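Nundetti Tall Cabinet with Drawer

Home > Storage > Tall Cabinets > Nundetti

Brown wood finish. One drawer. Open compartments above. Ships flat, with everything that implies.

The Nundetti is a cabinet for the corner where stuff ends up. You know the corner. It has a chair in it now, and the chair has not been sat on for years. We designed the Nundetti to take over from the chair: tall, narrow enough to tuck against a wall, open at the top for things you want to find and closed at the bottom for things you would like to stop looking at.

It has been in our range since October, and it outsells the rest of the tall cabinets by a margin that has made the Dilell (our nicer one, with doors) a little sulky.
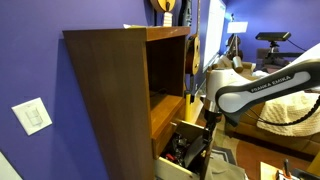 THE DRAWER

The drawer sits at the very bottom, where a drawer does the most good and gets the least respect. The inside is pale and left plain, so dark things show up against it. Dark things are what people keep in there. Black cables, black straps, the black charger that belongs to something you no longer own. If you are lucky there's a bit of red in the pile and you can steer by that.

It is one undivided space. We did sell a divider set for a while. Customers used it for a week, then laid everything over the top of the dividers, and the returns desk asked us to stop. If you really want dividers, the Dukach tray set fits, and you can find it under Accessories.

The drawer slides on plain runners and has a stop at the end. It does not close itself softly. It closes the way you close it. Rated load is 30 pounds spread evenly, and a pile of cable weighs more than you'd guess, so go easy if you're emptying a whole studio into it.

THE COMPARTMENTS

Open front, no doors, no glass to wipe. The upper one is good for books, a speaker, or nothing, which looks surprisingly smart for as long as you can keep it up. The middle one takes folded things well. Gray on gray seems to be the popular choice, though the cabinet has no opinion.
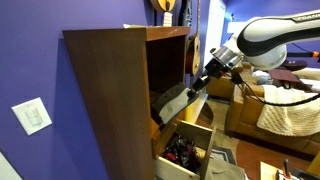 Nundetti against a purple wall: upper cubby clear, folded fabric in the middle, drawer partly open.

Being open, the compartments will show whatever you put in them. Three people have written to ask whether we can do something about this. We can: see Dilell, doors.

THE TOP

The top is a board a shade lighter than the sides. It is flat, so paper will collect on it. Mail, receipts, the instructions for the cabinet. We tested several finishes and none of them discouraged paper.

If you hang things on the wall above, as a lot of music rooms do, leave yourself room to lift them down. A ukulele just over the top looks great, but measure first and put the hook in second. Tall guitars want to go behind or to the side, with the cabinet pushed along to suit. The finish gets on well with other wood, so the instruments and the furniture look as if they have met before. 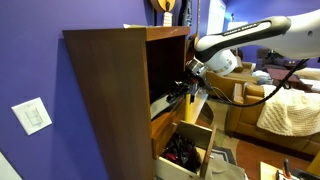
The lighter edges and the top do pick up marks over time. Wax fills most of them, and the small Joseph touch-up stick is matched to the brown. Use less than you think. A cabinet with a few scuffs looks lived with, and one with a heavy stripe of wax down the front looks like it's hiding something.

WHAT COLOR WALL

We get asked this more than anything about strength or size. The reddish brown is warm, so plain white makes it look darker and a strong color makes it look richer. Deep purple is braver than most of us in the office would go, and it works. Beige works too, in the way beige does. Check where your light switches are before you settle on a spot. The side panel is broad and it will cover a switch without a second thought.

IN THE BOX

Side panels, top, shelves, back, drawer parts, runners, 19 screws, 6 wall-fixing pieces, one hex key identical to all your other hex keys. Assembly takes one person an evening or two people a disagreement.

Please fix it to the wall. It is a tall cabinet with a drawer at the bottom, and children regard that as a ladder. The screws for the wall itself are not included, as we don't know what your wall is made of.

CARE

Dry cloth for dust, damp cloth for the rest. No bleach, no scouring pads. The inside of the drawer is unfinished, so keep wet things out of it.

ORDERING

Item number 721. In stock in brown only. The next delivery reaches our warehouse on 15th July, and orders placed before then go out from what we have left. Returns are accepted unassembled, in the original carton, if you can get it all back in.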